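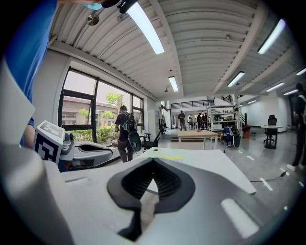 A person in a blue shirt (left)

Blue shirt

A blue shirt is a shirt dyed or woven in any shade of blue. It is worn in most parts of the world as everyday clothing, as office dress and as part of many uniforms. Common cloths include poplin, oxford, chambray and denim.

History

Blue cloth was for centuries coloured with woad or indigo, both taken from plants. Man-made indigo came into wide use at the end of the nineteenth century and lowered the price of blue cotton. Darker shades were favoured for manual work, as they showed dirt less readily than white. The term "blue-collar" came into use in the United States in the 1920s.

Manufacture

Chambray is usually woven with a coloured warp and a white weft, which gives a paler, slightly mottled surface. Piece-dyed shirts are cut from cloth coloured after weaving and have a more even shade. Indigo fades with washing and may mark lighter fabrics.

Collections

The Zancombe Museum of Dress holds 769 shirts, of which 515 are blue. The catalogue was compiled by Jade Treloar and includes work shirts from the former Barrera mill, which closed in August 1974.

See also

Chambray
Indigo dye
Workwear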